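How to set up a bottle-sorting job on the Gundow two-arm kit

I've had the Gundow kit for a few weeks now, and the thing I get asked most is whether a regular person can get it to pick up small stuff and put it in a bin. Yes! It takes an afternoon, a lot of little bottles and some patience. I'm going to go through it the way I do it, which is a bit different from the booklet (the booklet has you start with foam cubes, and foam cubes forgive everything).

The kit comes with both arms, the two grippers, the cabling and a login for Siriwan, the software you do all the teaching in. Mine was $895 for the software seat plus whatever the hardware lease is where you live, so call them for that part. You bring the table and the things to sort.

What you need before you start

A table with a frame you can bolt to. A shallow tray or a basket. A handful of small bottles with caps – food coloring is great because the bottles are light, cheap and easy to tell apart. And clear a bit of floor on the side where your laptop will be, because the cables all want to go there.

Step 1: Bolt the arms down facing each other

One arm on each side, at the same height along the frame, so they meet over the middle. I started with mine too close to the back edge and had to move both of them, which took longer than everything else put together. Halfway down the table is a good place to start. Tighten the base bolts, wiggle the arm hard, then tighten them again.

Run the cables down the outside of the frame and leave a loose loop over the forearm. If you pull that loop snug, the wrist will run out of cable the first time it turns all the way around and the software will throw a fault that says nothing useful about cables.

Step 2: Lay out the tray and the bottles

Put the tray low and central, where both grippers can get to it without stretching. Then scatter the bottles. Don't line them up! I know it's tempting. Stand most of them, tip one over, keep a couple well away from the others, and drop a few in the tray so the software sees what a finished one looks like.
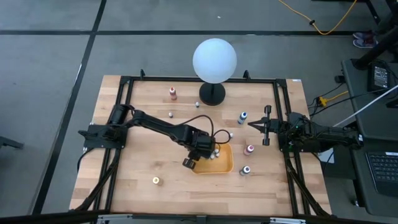 Step 3: Teach the pick

Open Siriwan, make a new job and choose "teach by hand." You move the arm yourself, squeeze the gripper button, carry the bottle over to the tray and let go. Then you do it again. And again. The booklet says 300 repeats for one kind of object. I got decent picks well before that, but the tipped-over bottles only came good near the end, so I'd go the whole way.

A few things I wish I'd done from the first day:

Come down on the cap from straight above whenever you can. Coming in at a slant works fine on a bottle that stands alone and knocks over the neighbors on one that doesn't.

Slow down for the last inch. The software copies your speed along with your path, so if you're jerky it'll be jerky.

Switch arms often. I did almost all of my first batch with the right arm and ended up with a left arm that hovered around looking lost.

Step 4: Change the container and the heights

Once the tray is working, swap it for something with raised ends. A long basket with a handle at the end is a nice next test, because the arm has to lift higher before it crosses the rim. I use a yellow one. Put a tall squeeze bottle at one end of it and leave the little dropper bottles on the other side, so that you've got short and tall things on the table together. 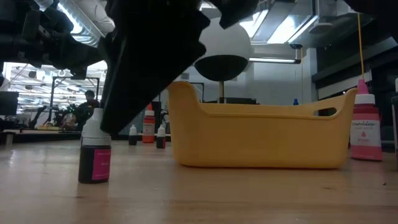
You'll want to raise the travel height in the job settings when you do this. Mine was set for the tray and I simply forgot. It's under Motion, then Clearance, and it's in millimeters. I keep mine at 400 for mixed heights. That's slower, but I don't mind slow.

Step 5: Run it with your hand near the stop button

Start at the lowest speed, with one bottle, then two, then the whole spread. If a pick misses, don't grab the bottle and help. Hit stop, put everything back and add more teaching runs from that same spot.

Is it worth the money?

For me, yes, with some grumbling. I tried the Staltley kit before this one and its grippers felt sturdier, but the teaching software was a slog. Bedon makes a single-arm version that costs less, and if all you ever want is bottles into a tray, I'd look at that first. The second arm on the Gundow really pays off when things are spread across the whole table. Support was good too: I wrote in on a Tuesday about the cable fault and had a proper reply by lunch.

My next job is getting one arm to hold a bottle steady so the other can take the cap off. I'll add a step six if I get there.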